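Turkora Small Items: data card

Turkora Small Items is a set of recordings of people picking up, moving and putting down hair clips, hair ties, bangles, brooches and other things that end up at the bottom of a drawer. All of it was made with hand-held grippers by the people who sort these things for a living, and I am so pleased we can finally share it.

Background

Sakai is a resale warehouse. Boxes of mixed accessories arrive, and the sorting bench has to turn them into trays that can be checked, priced and listed. For years that meant four people bent over shallow boxes for a whole shift, pulling hair ties out of claw clips. In June the first Uten arm was set up at the end of the bench, and it was terrible at scrunchies. It could take hold of one and then had no idea how to let go of it neatly. Turkora started there.

We first tried scripting the grasps. Rigid things went fine, but anything with teeth, a spring or a stretchy loop did not, and most of our stock has at least one of those. So the sorters picked up the hand-held grippers and showed the arm how they would do it with two fingers.

What is in it

1,000 recordings
66 kinds of small items
100 recordings set apart for testing (please don't train on these!)
Video from the camera on the gripper, plus how far the fingers are open
A short written note for each recording, in the sorter's own words

The lens is very wide, so straight edges bend and the corners go dark. We have left the video as it was recorded. If your model wants straight lines, correct for the lens when you load the files.

Where it was recorded

Some recordings come from the bench and some from homes. The home ones were the sorters' idea, and they are my favorite part of the set. The bench has one mat and one kind of light. A home has sofas, bedding, clothes over the backs of things, lamps at odd heights — and an arm trained only on the mat is very easily thrown by a wrinkled sheet. Home recording is paid time, at the same rate as a bench shift, and whoever lives there agrees to it first. Recordings with a face, a letter or a screen in view are removed before release.

What changed at the bench

People ask about this more than about the data, so it gets its own section.

The arm now takes the first pass on rigid pieces: bangles, plain clips, brooches that lie flat. The sorters take everything tangled, everything fragile and everything they have a bad feeling about. All four are still here. Their day is split differently: less time leaning over the box, more time on checking and pricing, and a couple of hours a week reviewing what the arm got wrong. Wrists and shoulders come up less often in the morning meeting. Boredom comes up a little more, mostly on the review shift, and we now rotate that one.

It has costs. The arm is slow, and on a heavy delivery day it gets switched off and pushed back. The hand-held grippers are tiring if you use them too long, so a recording session stops for a break well before anyone feels they need one. And there was a rough patch early on when the sorters could see the arm's numbers but had no say in what it was given to do. They now set the list themselves and can take an item off it without asking.

Known gaps

Very thin chains are missing. Earrings are rare. Dark items on dark surfaces are harder than they should be. Nearly all recordings are right-handed, and we would love help with that.

The written notes are uneven. One sorter writes "clip, big" and another writes three sentences about the spring. We thought about tidying them and decided to keep them — the long ones are full of useful things about where to put the fingers.

Using the files

Start with the folder named urkeck, which holds the loader and a small sample. The loader was written by the team at Urkeck for their own arm and works on ours with one setting changed (gripper width, in the settings file). Read the notes before you filter by item name, as "band" and "tie" are used for the same thing in places.

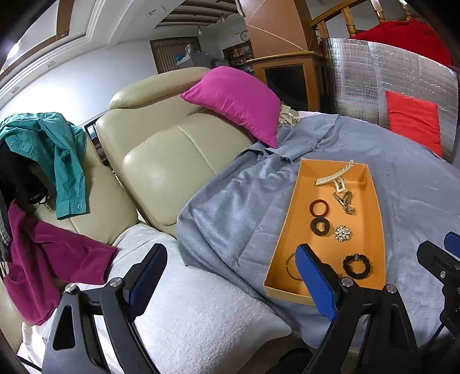 Hiyori Matsuda

Home set, hair accessories in the orange box. The big claw clip at the far end is the kind of piece that sent us back to hand-held recording: all those narrow teeth, and a looped handle pointing down into the box. Corrections to item names are very welcome.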